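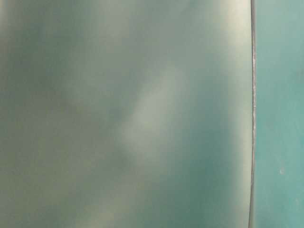 Davura grip pads, the fine mesh ones – a long review of a small thing

I know, I know, a whole review of finger pads. But if you help out with a school robotics club you'll have noticed how much of the year goes into the last little bit of the arm, the part that touches stuff, and I couldn't find one decent write-up of these before I bought them. So I've had a set on the go since September with the senior group at Ivthorpe and I've got opinions!

Quick background. The club runs after school until 6 p.m. and the seniors are working on two-arm jobs this year: one arm holds, the other does something fiddly. Folding, handing over, opening little bags, that sort of thing. It's all aimed at the Whitlock meet, where the tasks are mostly household objects and the judges have a real fondness for anything floppy. Last year we went in with bare fingers and a lot of optimism and finished on 687 points, which put us a fair way down the board. Most of what we lost, we lost to things sliding out. Hayley Ashworth, who was driving that day, still can't look at a spoon.

Her mum Wendy does our ordering and found the Davura pads through Plalteck. They were $10 for a pack of 2, so one pack does one gripper. We bought enough for both arms and a spare pack, and I'm glad about the spare, for reasons I'll get to.

Putting them on

Dead easy, mostly. The pads come flat with a peel-off back and you stick one down the inner face of each finger. The instruction sheet is one side of paper and half of that is a drawing. It tells you to wipe the finger first and press for a minute. It doesn't tell you to line the two up against each other before you press, and you really should, or you'll end up like our first attempt with one pad sitting proud at the tip and the fingers closing on a slant.

What worked for us was to stick the first pad, close the gripper slowly until it's almost touching, and mark the other finger with a bit of tape where the edge lands. Neville Hebden (he takes the juniors, and has far steadier hands than mine) did the second arm that way and it was done before I'd finished my tea.

Trimming is fine with ordinary scissors. I'd round the corners a touch. The square ones started to lift after a couple of weeks on the arm that does most of the work.

How they grip

Really well! I'm happy to gush about this part. The mesh texture has enough bite that you can turn the closing force right down, and that made a huge difference with paper cups, which we'd been crushing at a terrible rate. Pens, small boxes, a wooden block, a tea towel by its hem – all good. The kids who are newer to driving found it much more forgiving too, because a slightly crooked grab would hold where it used to spin.

Smooth plastic is only okay. A glossy folder was hit and miss, and anything with a bit of hand cream on it was hopeless, though I'd say the same of my own fingers.

They're also nice and thin. We only had to nudge our closing position a bit to suit, and the tips still come together neatly enough to pick up a sheet of paper from the table if you come at it from the edge. Roland Mellor wrote our little calibration routine and he was braced for a full evening of redoing it. He was home for dinner.

The lint problem

Right, the big grumble. They collect fluff like you wouldn't believe. We've been doing a lot with cloth, and the mesh just combs it out and keeps it. You get a pale fuzzy tuft right at the tips and a sprinkling of specks all over the face of the pad. Have a look at the wrist view when the fingers are nearly shut and it's the first thing you'll see.

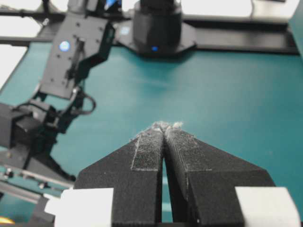
Cleaning them

This took us longer to sort out than the fitting did. A dry brush moves the fluff around and makes everybody feel useful. A damp cloth gets the dust off the flat part but seems to mat the stuff at the tips into a sort of felt. Tweezers work on a proper tuft, if you're patient, but please have the arm powered down and tell the driver you're in there.

The winner is plain sticky tape wrapped around a finger, sticky side out, dabbed along the pad from the base to the tip. Do it every session when you're on fabric tasks. We've put it on the set-up sheet between homing the arms and checking the cables, and it takes one student hardly any time at all. I wouldn't use a lint roller from the supermarket (we tried, it's too big to get between the fingers and it tugged at a corner).

Does the fluff matter? For chunky objects I don't think so. For paper it does, and for anything where you're watching the wrist picture closely it's a nuisance, because your eye goes to the bright fuzzy bit and you lose the line where the two tips meet. Hayley complained about this long before the rest of us took it seriously. Sorry, Hayley.

How long they last

The pads on the holding arm still look fresh. On the working arm we replaced the first pair after 5 weeks, when the tips had gone smooth and one corner had lifted enough to catch on a cloth. That's with three or four students taking turns and no great gentleness from any of them. Getting the old ones off was a bit grim – the backing came away and left its glue behind, and it needed a fair bit of rubbing with alcohol wipes before the finger was clean enough for the new pad.

I'd love it if they sold a tip-only size. The rest of the pad was perfectly good and it went in the bin.

Against what we had before

We'd tried cut-up bicycle tube, which is free and grips beautifully and left dark scuffs on everything we handled. We'd also tried foam tape, which was lovely for a day and then went flat. Tyyne Koskela, who coaches the other school we share a minibus with, swears by dipped silicone tips and they really don't pick up lint the way ours do. Hers slip more on card, though, and they're a bother to make evenly. If your tasks are nearly all fabric I'd borrow a set like hers first and see.

Would I buy them again?

Yep, already have. Four out of five from me, with the missing one for the fluff and that glue. Hayley gives them three and a half and would like it noted that she's the one doing the tape.

If you're ordering from Plalteck, check you've picked the fine mesh. The coarse one has nearly the same photo on the listing and it's noticeably thicker. Wendy got caught by that the second time, and the coarse pack is in the drawer if anybody near Ivthorpe wants it.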